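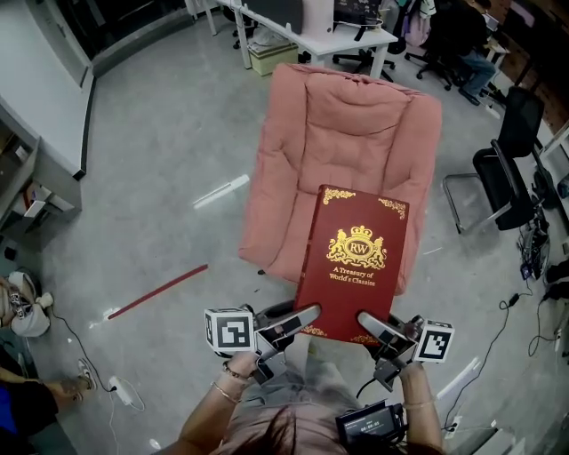 Planning software is where a tidying job gets easy or miserable, and I can't get enough of fiddling with it! Most of my evenings lately have gone into the pick-up routine in Hustard, the little planner I run at home and in the workshop. The first thing to sort out is the order of checks. Take a big hardcover like the red one with the gold crest and "A Treasury of World's Classics" on the front, held upright just above a pink armchair. Your perception step will happily box the whole cover as one clean rectangle, and the planner then thinks any spot on it is as good as another. Give it a rule. Hold books along the lower edge, keep them upright until they're over the target, and only then let the planner think about tilting.

Cushioned seats need their own settings. A tabletop is one flat height and you can hard-code it (I did, for ages). A padded chair isn't – the buttons and folds throw the depth map all over the place, so take the median height over a patch the size of the object and add 5 mm before the slow part of the descent starts. 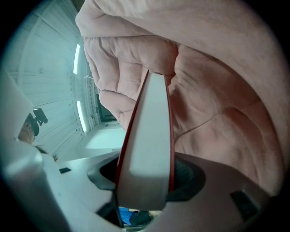

Then cap the speed. I use 16 mm a second for the last stretch over anything padded, and stop on force, never on position. If your controller only has position mode, put a timeout of 500 ms on the final move and have it back off a little when the time runs out.

More bits from my notes:

Shiny gold lettering confuses color matching. Mask the brightest pixels first, then match on the cover color.

Name your targets by room and piece, like "study_armchair". I once had 26 things called "chair_new" and it took me a whole Thursday to untangle them.

Log the plan as well as the result. Prestine is lovely for this – it replays both side by side, and you spot a silly detour right away.

Floor cables go in the map as no-go strips, drawn a bit wide. Redraw them whenever you move a charger.

Next up is throw blankets, and I already have a folding planner half written!

Search tips Enter keywords Go
Filed under: Workshop Software, Soft Furnishings, Planning & Control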